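29 Apr 2021

Woke up at six with the firm intention of doing the taxes, and by seven had decided that the real problem in my life was the pantry shelf. I have known about the taxes since December. I have known about the shelf for years, but it had never looked so urgent.

Waltraud Tanner called while I was still in my robe. She wanted her cake tin back. I told her it was in a safe place, and then went to find out which one. It was behind the lentils, with a bag of walnuts in it that I believe predates the last president. I ate one. I do not recommend this.

So everything came off the shelf and onto the floor, and the floor became impassable, and I had to make coffee by leaning over a sack of potatoes. Found: 13 candle stubs, a corkscrew I had accused my brother of stealing, a jar of Limusero pickled peppers that had turned the color of a raincoat, and the instructions for an Aigner bread machine. I have never owned a bread machine. I read the instructions anyway. They were fairly strict about yeast.

The system, such as it is, came from Annelies Pfister, who sorted her whole basement by color last fall and has been unbearable since. Yellow is for things that stay. Red is for things I have to make up my mind about. The cream one is for things that go to other people, which in practice means Waltraud. I wrote this on the back of an envelope and then put the envelope in the red bin, where it sat for a while as a sort of founding document before I lost it.

I will say that three bins in a row on a white table against a white wall make a person feel capable. I stood there with my hands on my hips like somebody in a catalog. Then I had to put something in one.

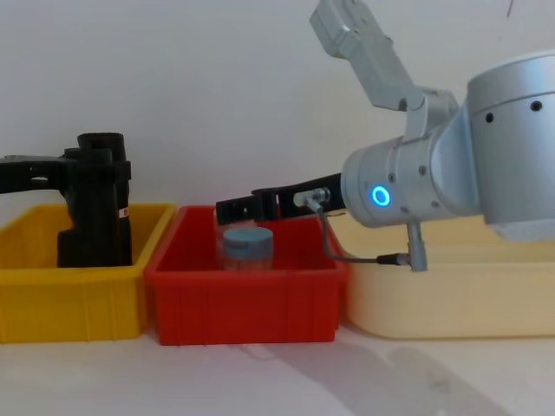
The jar

The little clear jar with the blue-gray lid went into red, and has been the hardest decision of the day. It is a very good jar. The lid screws on as a lid should, all the way around without catching, and I can think of 40 things to keep in it, none of which I own. Buttons, for instance. I have four buttons. Saffron, if I were a different sort of woman.

Annelies says a jar without a job is clutter. Annelies has a drawer just for twine, so I take that with some salt, which I could also keep in the jar.

I moved it to yellow before lunch, felt weak about it, and moved it back. Had a cheese sandwich standing up. Moved it to cream, thought of Waltraud filling it with her plum jam and giving it back to me at Christmas as a present, and returned it to red. It can stay there overnight. I have marinated chicken for less time than I've spent on this.

The afternoon

Wiped the shelf down twice. There was a ring on it from a molasses can that is not coming off without a chisel, so I have put the flour on top of it and we will say no more. Nando came by with the mail, stepped over the potatoes and asked if I was moving. Told him no, improving. He took the corkscrew, so my brother is back under suspicion by association.

Also found 800 grams of rice in one bag and 60 grams in another, same brand, both open, both clipped shut with clothespins. Poured one into the other and felt like the head of a large company.

Supper was rice.

The taxes are on the desk, where I can see them from here if I turn my head. Cake tin is washed and by the door. Must tell Waltraud the walnuts were not a gift.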